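README

Arna Rebrand Archive: briefs, boards and outcomes
Version of 2022-10-19

What this is

A collection of 400 rebranding case files gathered by the Arna design studio from agencies that agreed to hand over their paperwork. Each file holds a client brief, the creative director's treatment, the text of the presentation, and whatever the agency later claimed the work had achieved. We put it together to test a thing that gets said at every design talk: that bold rebrands pay off and timid ones don't.

We don't think the archive proves that. We don't think it disproves it either. If you have come here for a figure to put on slide two of a pitch, please read the section on outcomes first.

Where the files came from

Most of the material comes from two sources. Kendanum, a packaging and film agency, gave us its closed jobs. Hultmont, a network of smaller studios, passed our request to its members and forwarded what came back. A much smaller part is our own work at Arna, marked as such in the source column so that you can drop it. We would drop it, for most purposes.

Agencies chose what to send. Nobody sends the job that ended in a row over the invoice. We asked twice for abandoned projects and received 14, nearly all of them abandoned for dull reasons such as a merger or a change of marketing head. Treat the whole archive as a record of what agencies are happy to be seen with.

Client names have been swapped for codes. In some files the client can still be guessed from the product, and the licence asks you not to publish your guess.

What is in each file

brief.txt
The client's brief as received, with names and prices removed. Length varies wildly. Some are a paragraph. One is a forwarded email chain with the brief somewhere in the middle, and we left it in that order.

treatment.txt
The creative director's written response. Images that were part of the treatment are not included.

deck.txt
The words from the presentation slides, in slide order. Speaker notes are included where the agency kept them.

outcome.txt
The agency's own account of what happened next. Please don't call this field "results" in your paper.

meta.csv
One row per file: code, source, sector, year, boldness score, whether the logo changed, whether the name changed, and whether film or broadcast was involved.

Table shots

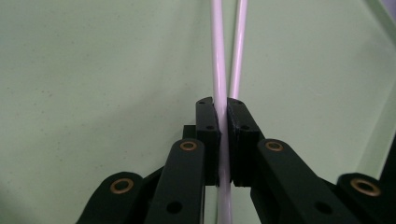
Table folder: two slender white rods and a black gripper, pale green behind.

The boldness score

Every file has a score from one to 8, where one means "tidied the lettering" and 8 means "a regular customer would not know it was the same firm". The scores were given by Javier, the in-house rating tool we built from a long checklist, and then corrected by hand where it had plainly gone wrong. It goes wrong often with film work. A brand film can be strange from start to finish and leave the brand exactly where it was, and Javier sees only the strangeness.

We re-scored 40 files by hand without looking at the tool's answer. Agreement was good at the low end and poor at the top. Two people can look at the same new logo and one will call it brave while the other calls it Tuesday's idea of brave from five years ago. We see no way of fixing that with a better checklist, and we are wary of anyone who says they have.

There is a worse problem. The treatments are written to sell. A director who changes a shade of blue will call it fearless in writing, and the checklist reads the writing. We have tried to mark down for adjectives. The column score_raw has the tool's number before we did so and score_adj has it afterwards. Report both.

Outcomes, and why you should be careful

The outcome texts are cheerful. They mention awards more readily than sales. Where sales are mentioned, there is hardly ever a starting point to compare with, and the period seems to have been picked with some care. "Our best November ever" tells you little about a firm that opened in the spring.

Please do not:

- treat an award as a sign that customers noticed
- average the outcome texts into a success rate
- compare agencies with each other, as they did not send the same sort of jobs
- read a missing outcome as a failure, or as a success nobody wrote down

What the archive may be good for is language. It shows how briefs ask for courage and then list the things that must not be touched. It shows how treatments answer. If you study how designers talk to clients, there is plenty here. If you study whether any of it works, you will need sales records, and we haven't got them.
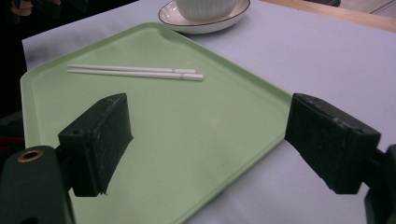
Table folder: mint-green tray with two white chopsticks.

Known faults

Some decks were pulled out of old presentation files and the slide order may be wrong where slides had been hidden. Accented letters are broken in a handful of early Hultmont files. The sector column was filled in by the agencies themselves, so "lifestyle" covers candles, a gym and a bank.

The year column gives the year the job was signed off, except in Kendanum files, where it gives the year the job was opened. We noticed this late. A column called year_basis tells you which one you have, but older scripts ignore it.

Duplicates are possible. Two agencies can work on one client at different times, or at the same time without being told about each other. We removed exact copies only.

Bilingual briefs keep both languages where both were sent. We have not checked that the two versions say the same thing, and in a few cases they clearly don't — one asks for "youthful" and the other for something closer to "respectable".

Licence and use

Free for teaching and non-commercial research. Agencies may not quote the archive in pitches or award entries, and yes, this includes the agencies that gave us the files. If a contributor asks for a file to be withdrawn it will go at the next release, and we ask you to delete your copy as well.

Changes in this version

Added year_basis.
Split the boldness score into raw and adjusted.
Removed the summary chart from the front page. It showed a rising line, people kept copying it without the note beneath, and the line went flat once our own jobs were left out.
Rewrote the section on outcomes in plainer words.

Reporting faults

Send the file code and the line that looks wrong to the archive address given on the download page. Disputes over a boldness score are welcome but will probably be answered with a second opinion that agrees with neither of us. We log both and leave score_adj as it was until the next release.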